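To: all-staff list, Sultwood and Cosgrove sites
From: Jaanus Sproģis, Workplace Relations
Subject: Re: Bench sorting trial and what it means for our positions

Colleagues,

Thank you to everyone who wrote after the June briefing. Several of the questions overlapped, and I have been asked to answer them on the list so that both sites have the same information. The message quoted below raised most of them, and I reply to it with the writer's permission.

> From: Bench staff, Sultwood
> Subject: Bench sorting trial and what it means for our positions
>
> At the briefing we were told that the Grumum cell will take over "routine
> sorting" next year. Many of us have done this work for a long time and would
> like to know what is considered routine. Picking a small chain out of a pile
> is not the same task as dropping beads into a tray.
>
> We would also like to know:
> Who may look at the recordings made at the desks, and can they be used
> in a performance review?
> Is the piece rate suspended while a person is wearing the wrist units?
> They slow the hands down and the cord gets in the way.
> What happens to the people whose desks are moved to Lavdale?
>
> We are not against the project. We would like answers in writing before
> more of us are asked to sign up.

On the definition of routine work, the writers are correct that the briefing slides were too general. The agreement with the project office covers sorting of loose components by type and color into compartment boxes, and nothing further at this stage. Handling of finished pieces, untangling, inspection and all customer repairs remain with bench staff. Any extension of the list must come back to the joint consultation meeting, and staff will receive 33 days' notice before it is discussed there.

The demonstration sessions are meant to capture how experienced people pick up, turn and set down small items at an ordinary desk.

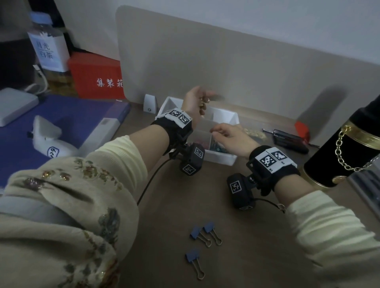 For that reason, participants have been asked to work at their usual pace and to leave their desks arranged as they normally keep them. There is no target for the number of items handled in a session. A supervisor who sets one should be reported to this office.

Recordings are held by the project team and may be viewed only by its members and, on request, by the participant. They may not be used in a performance review, in a disciplinary matter or in setting rates. This has been the rule from the start of the trial, but it was not printed on the consent form. A corrected form is available from the front office at each site. Those who signed the earlier version are covered by the same terms and do not need to sign again.

The piece rate is suspended for the whole of any session, including fitting and removal of the wrist units. Participants are paid their average hourly earnings for that time. We have found that this was not applied correctly at Cosgrove for the first sessions, and payroll will make the adjustment in the next pay run. Sessions are limited to 40 minutes, with no more than 3 in a shift. The comment about the cord has been passed to the project team, and I will report their reply on this list.

As to Lavdale, the move concerns desks and storage only. No employee will be required to transfer. Staff who wish to train as cell operators may apply there or at Sultwood, and the operator grade will be open to bench staff before it is advertised outside. The training plan has been costed at about 1000 hours across both sites, all of it in paid time.

I recognize that these answers do not settle what bench work will look like once the cell is running. Management has not yet made a staffing proposal for that period. When it does, the proposal will be circulated in full before any meeting is held on it.

Participation in the sessions remains voluntary and may be ended at any time without giving a reason. Further questions may be sent to this list or to me directly.

Jaanus Sproģis
Workplace Relations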